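In praise of the slow repair

My kettle died in August, at the exact moment I had promised tea to a houseful of relatives, and I did what most of us do these days. I picked up my phone and had a new one halfway to the checkout before the old one had stopped ticking. Then my aunt asked whether I'd looked at the cord. I hadn't, of course. I boiled water in a saucepan, felt a bit silly, and have been thinking about it ever since.

We've fallen out of the habit of looking. I grew up in Udoseck, where the main street had a shoe repairer, a fellow who rewound motors, and a haberdashery that would match a single button if you brought in the cardigan. My parents weren't especially thrifty people, and they certainly weren't handy, but when something broke it went into a box by the back door and the box went to town. You waited. Sometimes you waited a month, and you borrowed the neighbour's mixer in the meantime and returned it with half a cake.

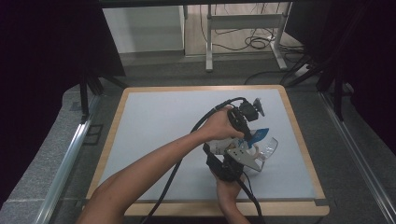

I don't want to get too misty about any of this, because the old shops closed for real reasons. Rents went up, parts got scarce, and a toaster now costs less than the hour it takes to open one. Still, I think we lost a kind of familiarity with our own belongings along the way. There's a particular understanding that comes from getting both hands around a thing, one on the black handle at the top and the other tucked in underneath, and having a proper look at how the white motor body meets the metal and the clear plastic. You don't have to know what every piece does. You only have to be curious enough to hold it for a minute or two before deciding it's rubbish.

When my washing machine went last year — a Nito, bought secondhand and never any trouble — the quote for a replacement came to 960 dollars. The little repair place on Gachanja Street charged me 95 and gave me back the old belt in a paper bag, which I've kept for reasons I can't defend. I walked home feeling far richer than the difference in price would explain.

So I'd like our council to put some money behind places like that, the way it already does for the pool and the library. The old Riten building has been sitting locked up for ages and would make a lovely workshop, with a few benches, decent light and an urn in the corner. I'd bring a cake, and I'd bring the kettle too, as it's still in the box by my back door.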